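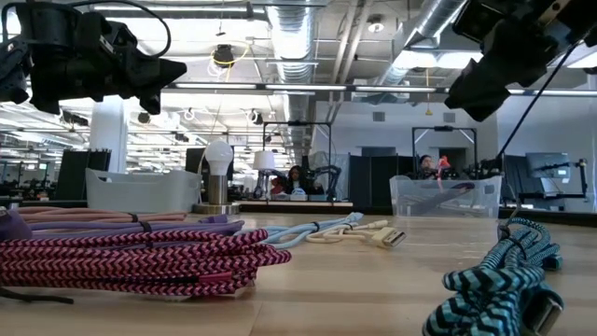 Cable Sorting in Shared Student Rooms: Project Report
Vinstead, 9 September 2021

1. Background
The cable drawer in the Dradau study room had been one large knot since July. Our project was to undo it, which sounded easier in the proposal.

2. Method
We untangled 102 cables over 2 afternoons, folded each into flat loops and put a black tie around the middle. Bundles were then sorted by color, the pink and black zigzag braid being everyone's favorite.

3. Results
Finding a given cable now takes 40 seconds. Finding what it charges was outside our scope.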